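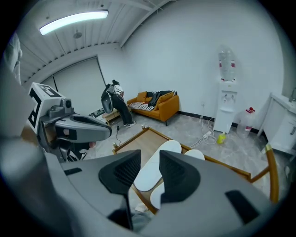

White oval pieces on a wooden table with a darker border.

Gredus opens furniture repair workshop in Fekomthorpe

March 25, 2022 - Gredus has opened a workshop in Fekomthorpe for the repair and refinishing of domestic tables and chairs. The site has 36 benches and replaces the firm's smaller unit at Dastcombe, which closed in November.

Work covers loose joints, split rails, worn finishes and water marks. Each item is assessed on arrival and the customer receives a written quote within six working days. Repairs to joints carry an 86-week guarantee - surface finishes are excluded. 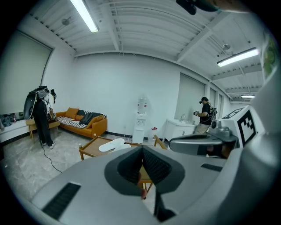 Collection and charges

Collection is free within the Fekomthorpe and Dastcombe postal areas for orders over £200. Smaller items may be brought to the goods entrance. Tables with extending leaves should be delivered with all leaves and fixings.

Orders already placed at Dastcombe keep their original reference numbers and will be completed under the Roman price list.

Ends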